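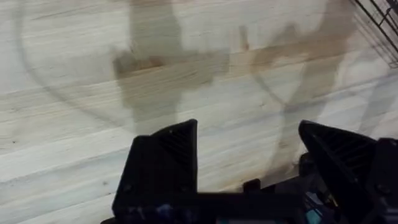 December, floor notes, front room

Finish test is going better than I dared hope! Second coat of the white soap went on this morning, 8 o'clock start, and I've been wandering in to look at it every chance I get. The thing I keep coming back to is how pale the boards read overall while the tan and gray grain still comes through. I was worried we'd lose the grain completely and end up with something that looked painted. There are soft cloudy patches where it's lighter, and I would like to keep them. Inna Pavliuk wants them evened out (she's wrong, but she's the one who has to sign it off, so we'll talk). Where a shadow falls across the planks the wood goes a warmer brown and the grain shows through, so whoever judges the color next, please do it in open light and again in shade before writing anything down.

Mix for this coat: 300 ml soap flakes paste to a bucket of warm water, stirred until it stopped looking like cottage cheese. Worked with the grain, long strokes, wrung the mop hard. Strips by the window dried first, as usual. I left the radiators off until lunch.

Prep, for the record, because I didn't write it up last time and regretted it. Lye wash, overnight rest, vacuum, then a light pass with the red pad. No sanding except the doorway, where the old varnish wouldn't let go. I did that by hand with 70 grit and then something finer from the drawer with no label on it. Must label that drawer.

Seams. They're thin and dark and I love them. We talked about filling and I am now firmly against it. At Huerta we filled everything and by spring half of it had cracked and was coming up in crumbs – very sad, lots of vacuuming. These boards are narrow and they're going to move. Let them.

Knots: no bleeding through yet that I can find. Goritz had one that went yellow after the third coat, so keep checking.

Scuffs: still some subtle ones spread about. The lye didn't shift them and I don't think more soap will either. My vote is to call them part of the floor. It's an old worn floor and it looks wonderful being one.

Samples: offcut A has one coat, offcut B has two, offcut C has two plus the Drerum oil. C is lovely but a shade too honey for this room. Might be perfect for Cevirmont, where they have all that dark trim. Took C home to see it under a lamp, will bring it back.

To do
Third coat, thinner, maybe 40 percent less paste
Red wine and coffee on offcut B, leave overnight, wipe, see what happens
Ask Inna about felt pads for the chairs
New mop head, this one is shedding

Socks only in there until the third coat is down, please. I mean it!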